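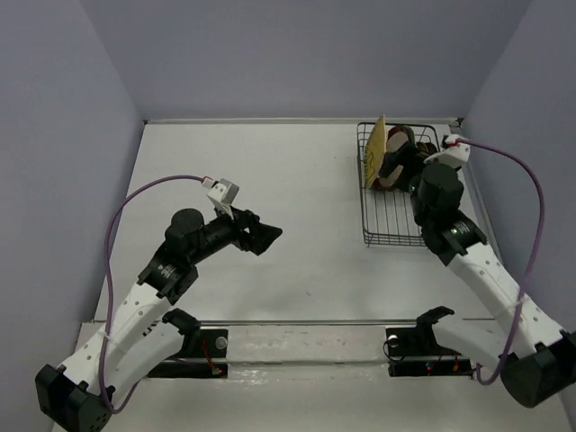 Bimla Rathore wrote back first thing to ask whether the missing books are missing from the cart itself, or only after the cart goes through Siritz, and could I please attach the load report and leave the cart alone until she'd had a look at it.

Ticket: Children's on-order titles vanishing after import
Opened: 20 May 2020
Branch: Netthorpe, youth services
Status: Closed (see the end)

Hi Bimla, thanks for getting to this so fast! To answer you, they're in the cart. I can see every one of them sitting there in my Dresstead account with its cover and its on-sale date. They go missing on our side, somewhere between me clicking Import and the report coming up.

So, the long version. This is my fall and winter kids' cart, the one I build from the publisher catalogs plus whatever people have been begging for. It has 1,202 titles on it (I know, I know, a lot of those are board books and I regret nothing). I ran the import twice. Both times Siritz told me "Completed, no errors" in that nice calm green, and both times I came out 43 titles short. No error, no skipped list, nothing in the reject file. I only noticed when I went looking for the third Lantern Street book to put my own hold on it and it wasn't there. The second one was, though, with my cart's copies on it.

Things I've tried already:

Logged out and back in. Same.
Different browser. Same, but slower.
Exported the cart again as a new file. Same 43.
Split the file in half and ran the halves separately. Now this was interesting – the first half came out short by 17 and the second half by the rest, so it isn't a size limit. The February cart was bigger anyway, 2,014 titles, and that went in without a peep.

Report attached, plus a list of the missing ones that I typed up by hand. Sorry about the typos, there are a lot of dragons in it and I spell "dragon" wrong when I'm in a hurry.

Update, after lunch

Bimla asked what the missing books have in common. I sat down with the list and a highlighter and I feel a bit silly, as it's nearly all series! Middle grade fantasy, early readers, that endless one about the hamster detective. Every missing title I checked is book two or later, and the book before it in the series is sitting in the catalog looking perfectly healthy. A few had picked up extra copies as well. The second hamster book says we have three times what I ordered, which would be a lot of hamster even for Netthorpe.

She thinks Siritz is matching them to the earlier book and dumping the copies there. I asked how it could do that when every book has its own ISBN, and she said to open the export in a plain text editor and look at one. I did. The ISBN column is blank on those lines. On the website it's there, in the file it isn't.

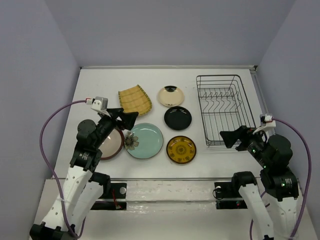

I went through the export settings on the Dresstead side next, and there's a dropdown I have never touched called "Identifier format." Mine was set to "Print, confirmed." Books that haven't had their details locked in yet by the publisher don't count as confirmed, so the file goes out with a hole where the number should be. Then Siritz falls back on author and main title, and with a series the main title is the series name, so book three looks just like book two to it. While I was in there I found the setting for cover images too, which had been bugging me in a small way for weeks. My previews have been coming in crooked, every one of them lying at a slight angle like that bamboo mat, when I wanted them square for the winter booklist. One of the picture books even has the same thin green border, so you really notice the tilt. The box is called "Display style" and mine was on "Scattered." Who picks Scattered? (Me, I assume, at some point.) It's on "Grid" now and the covers are straight.

Bimla says changing the dropdown to "All available" should fill the holes, but not to run it live until she's cleaned out the copies that landed on the wrong books. Otherwise I'd be adding good orders on top of bad ones. Fair enough. I have gone and made tea.

Update, later on

Cleanup finished on her end. I changed the dropdown, exported a fresh file and opened it in the text editor before doing anything else, which I'm going to try to make a habit. Most of the blanks are filled in. The ones that are still empty all come from one publisher, Rattanakul, and when I checked the listings they don't have ISBNs on the website either. They're announced with a title and a season and that's your lot. I do want them, especially the graphic novel about the lighthouse cat, but they'll have to wait.

Question for Bimla: can I leave those in the cart, or will they get matched to something again?

Her answer was to move them to their own cart and not import that one until the numbers turn up. She's also switched our profile so that a line with no ISBN goes to the reject file and doesn't get matched on title at all. I asked if that could have been on all along and she said yes, it was turned off when we set up the old DVD orders, which mostly came without a usable number. I vaguely remember asking for that. Moving on!

Ran the import. It came up complete, and I checked it against my handwritten list line by line. Lantern Street three is in, and so is four. All the dragons are in. The hamster is back to a normal number of copies, and his sequel has its own record with the right on-sale date on it.

One leftover: the holds that people placed on book two while it had all those extra copies. A couple of families were moved up the list for copies that were really meant for book three. Bimla says the queue will sort itself out when it refreshes overnight and I shouldn't shuffle anyone by hand. I'll look in the morning and reopen this if it hasn't.

Morning note

Queue looks right. I have my hold on Lantern Street three and I'm second in line, behind somebody who was clearly up earlier than me. Rattanakul titles are parked in a cart called DO NOT IMPORT YET, in capitals, and I've asked Dresstead to email me when the ISBNs are added. Fine to close this one, Bimla, and thank you!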